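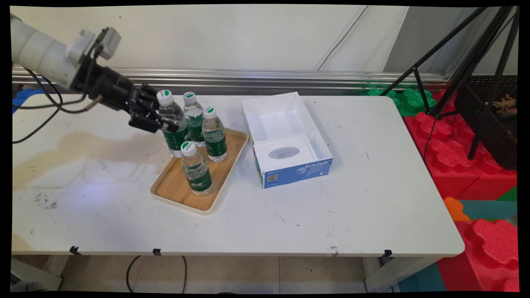 According to one reader, who wrote in after my last ramble, I was far too kind to the second series of Dillham and ought to watch it again with the sound up. The trouble with it, she said, was that every scene ended with somebody staring out of a window, and she had started doing the washing-up during those bits without missing a thing.

November
Posted by the author in Television

Well, I did watch it again, all six episodes, over two very wet evenings with a blanket and far too much toast, and I have to admit she has a point about the windows. There are a lot of windows! But I still think there's something lovely going on underneath, and it made me want to write about the people who made it, because I've been fond of Sirnoron (the production company, for anyone new) ever since they put out Fallement on what must have been the budget of a village fête.

If you never saw Fallement, it was a drama about a ferry company going under, and it was mostly people talking in kitchens. I adored it. The first script was 254 pages long, if you believe the little booklet that came with the DVD, and you can feel them trying to squeeze it all in, with everyone talking over one another and the kettle always on. My mother-in-law gave up after one episode and I have never quite forgiven her.

Dillham is a much quieter thing. It's set in a market town of 4,000 people, and half the fun is seeing the same faces turn up in the background, so that the woman from the bakery in episode one is suddenly on the jury in episode four (I cheered). The second series does lose its way a bit in the middle, and the business with the missing will goes on for ever, but the wedding episode is as good as anything they've done.

Next up from them is Cirillo, a comedy about a family ice cream firm, which I'm hoping will be out in spring. I've no inside knowledge at all, I just read the listings magazine from cover to cover every Saturday like my dad used to. If they give it a decent slot I'll be there with the blanket again, and I'll try to keep an eye on the windows.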